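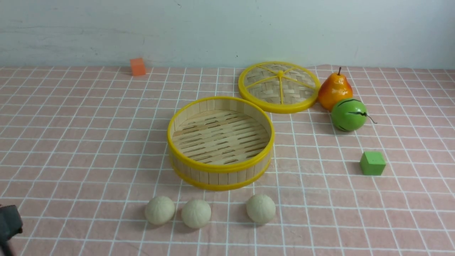
# Titis Play Library — minutes of the December meeting

Held in the back room at Rastogi Hall, 7.15 pm. All branches were represented, and Jorkidow joined by phone until the line dropped during item 4.

## 1. Last minutes

Agreed, with one correction: the puzzle shelf went to Clorkorel, not to Jorkidow. Jorkidow would still like one.

## 2. The dumpling house box

Lots to say about this one! The new pretend-food box has been out for its first month and the feedback from the under-fives sessions is lovely. The bamboo steamer is the clear favourite. Children like taking the lid off, looking in and putting it back, and several of the grown-ups wanted to know where they could get one with the same yellow rim.

The buns were praised too. The fold lines on top are just right, and a parent at Clorkorel told us her son had "served" her the same bun for a whole afternoon and charged her for it every time.

Points raised:

- The pink squared cloth should stay with this box for good. It makes a cheerful table and the squares are handy for setting places. It does creep up at the back when the table is pushed against a wall, so please pull it forward before a session.
- The pear and the little watermelon belong in the greengrocer box. After some discussion we agreed to leave them here, as the children keep making fruit puddings. Greengrocer list to be changed.
- Watch the stem on the pear and the curly tendril on the watermelon when packing. Fruit goes in last, on top of the cloth.
- The green and orange cubes came over from the building set. Clorkorel reports they are being used as tofu and as a very large piece of carrot — the meeting was delighted and voted to keep them in.
- Wipe the steamer with a barely damp cloth and leave the lid off overnight. Please don't soak it.

**Action:** Rastogi to write a new contents card and tape it inside the box lid.

**Action:** Clorkorel to look for child-sized bowls. No chopsticks for now.

## 3. Loans

681 loans so far this year, of which 161 were pretend-food boxes. A really cheering figure, and well up on last year. Three boxes are overdue, all from the summer, and reminders have gone out twice. We will try a phone call before charging anyone.

## 4. Back room wall

The pale wall behind the play table is scuffed again. Rastogi has half a tin of the right paint left and offered to touch it up over the holidays. Accepted with thanks. Jorkidow was asking about shelf brackets when the call ended, so this is carried over.

## 5. Ideas for spring

A picnic box, a bakery box and a post office were put forward. The bakery had the warmest support, and there was a good suggestion that it could share the buns on a joint "street market" afternoon with the steamer at one end of the hall and a bread stall at the other. Clorkorel to draw up a floor plan and a rough cost for the next meeting.

## 6. Any other business

- Spare key for the cupboard has been found in the tea tin. It now lives on the hook.
- Biscuits next time: Jorkidow.

Meeting closed at 8.40 pm. Next meeting in January, same room.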